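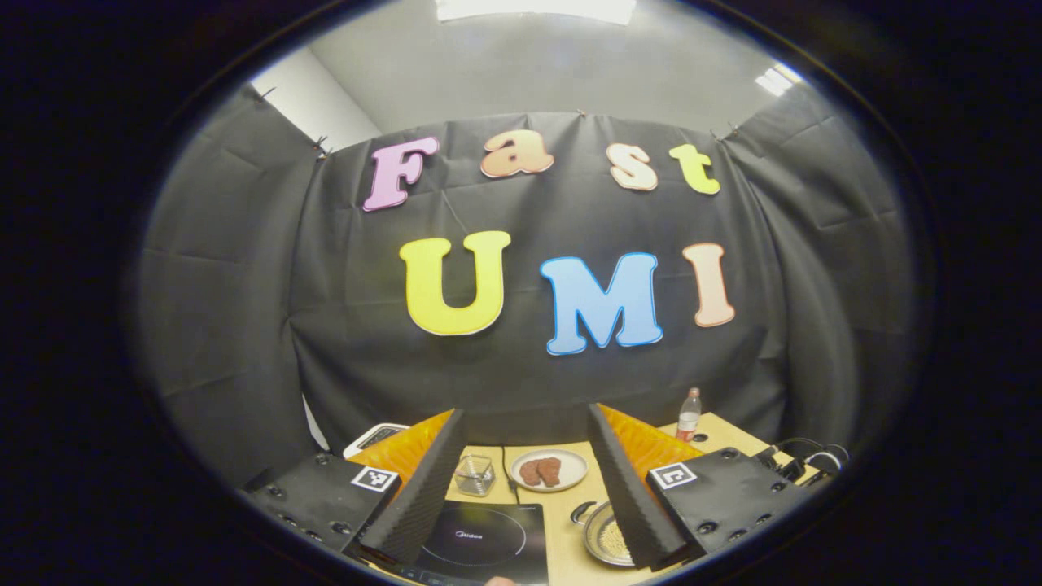

2. The build

Our project is a hand-held gripper you carry around and cook with, so that a robot arm can later be taught from the recordings. We named ours Wonton, after the first thing it crushed. Henrike Rothe did the mechanics, I did the wiring and the writing, and we shared the blame.

The body is two black fingers on two mounting blocks, with a wide-angle camera looking out between them. Each block carries a square marker so the software can work out how far open the fingers are. The ridged pads on the inside faces are our third attempt. The first pads were smooth and let go of everything. The second were sticky and let go of nothing, including Henrike's sleeve.

The orange panels behind the fingers were supposed to be gray. The workshop had orange.

2.1 The cooking station

We set up on a wooden table in the Llewellyn workshop and hung black cloth behind it, held along the top with three clips. Plain cloth keeps the shelves out of the recordings. The foam letters on it do the opposite of what plain cloth is for, but they stayed up through May and the tracking didn't seem to mind.

An induction cooktop sits in front, with a plate of meat behind it and a round pan to the right. The task we picked is moving a steak from plate to pan. We chose it because it sounded easy. A steak is heavy at one end, then at the other end, and it has no handle.

2.2 Problems

Cables. One will always lie exactly where you want to put your elbow. We rerouted ours 2 times and then learned to reach around it.

Grip force. The trigger spring from Harnadent was far too stiff, and after an afternoon my hand stayed in the shape of the trigger until dinner. A softer one fixed this.

Storage. We planned for 2,000 recordings. We have 31 that we would show to another person. The rest are mostly of us saying "wait."

2.3 What is left

Fatima Ajayi, our supervisor, wants the blocks reprinted with fewer screw holes, as several of them hold no screws and never have. Henrike says they are for later. We also need to write down the order for putting the fingers back on after washing, which at present exists only in Henrike's head.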